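From: Yeison Ticona
To: cell-maintenance list
Date: Feb 14, 2021
Subject: Re: Right arm, wrist view after the gripper offset change

Rochelle Hapeta wrote:
> I loaded your new tool file in the Osard model this morning. The left arm
> is fine. On the right arm the fingers stop before the open limit you
> wrote. Is it 27 or 30 now? Also, can you send the wrist view with
> the fingers open? Odair wants to compare it with his.

Hello Rochelle, hello all,

It is 30. The 27 is from the old file, and I forgot to change it in the second place where it is written (the limits block, near the end). Please correct it by hand until I send the new version.

The wrist view of the right arm is here, rendered from the simulation:
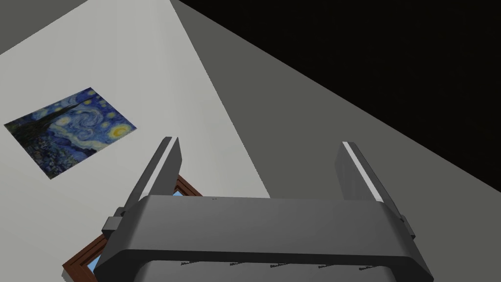 Right gripper, fingers open, arm turned so the view goes up past the housing to the wall with the Starry Night.

Please look at the brackets at the two ends of the housing. Odair, if in your render one finger does not meet its bracket, then you still have the old mesh — delete the cache folder and load again.

One thing I am not sure about. Cristian set the closing force to 15 in April and I kept this value. Does somebody know if it was tested with the new fingers?

Regards,
Yeison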